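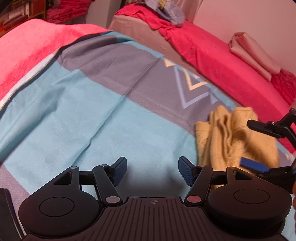 **Folding knits on the bed: where do you start?**

**plerlow_attic** – Jun 12, 2024
I do all my laundry folding on the bed. T-shirts and towels are fine. Sweaters are where I lose time. I have a yellow knitted one that comes out a different size every time I fold it, and the stack on the shelf leans over by the end of the week. Do you fold the sleeves in first or fold the body in half first? Also, do you make the bed before you fold, or fold on the bare sheet?

**Muno343**
Sleeves first. Sweater face down, arms straight across the back, then bring the bottom up to the collar. If it's a thick knit, stop there. A third fold makes it too fat for most shelves.

**wenche_n**
I do the opposite. Half first, lengthwise, so the sleeves lie on top of each other. Then both sleeves go down along the side in one move and you fold up in thirds. One crease down the middle, but it drops out in wear.

**Muno343**
It doesn't drop out of wool. I had a cardigan with a line down the back for a whole winter.

**wenche_n**
Then it was under too much weight. How many were on top of it?

**Muno343**
Enough, I guess. I still wouldn't put a crease there on purpose.

**barkitz20**
On the sheet question: fitted sheet pulled tight, nothing else on the bed. A comforter is too soft and the sweater sinks into it, so your edges never line up. If the sheet has a print with straight lines or big blocks, use one of the lines to square up the hem. Mine has stripes and I line everything up on those.

**Lungile Venter**
Agree about the comforter, disagree about the bed. It's too low for me. After one basket my back hurts. I moved to the dining table with a cotton blanket over it – same soft surface, right height. The blanket keeps knits from sliding.

**plerlow_attic**
No dining table here, only a small round one. The bed is what I've got. I could try kneeling on the floor next to it.

**Lungile Venter**
Kneeling works if you have a rug. Put the basket on the bed too, or you'll be twisting around for every piece.

**valcarcel_knits**
I'd skip folding and roll them. They stand up in a drawer and you can see every color.

**wenche_n**
Rolling stretched the ribbing on two of mine. Fine for acrylic, I wouldn't do it with anything hand knitted.

**valcarcel_knits**
Mine are all hand knitted and they're okay. Depends how tight you roll, maybe.

**plerlow_attic**
Tried both ways tonight. Sleeves first gave me a flatter sweater, half first was quicker. Going with sleeves first for the yellow one and half first for the thin ones. Shelf is still too deep, so I might get a divider in July.

**barkitz20**
A bookend does the same job. The metal kind, slide the flat part under the stack.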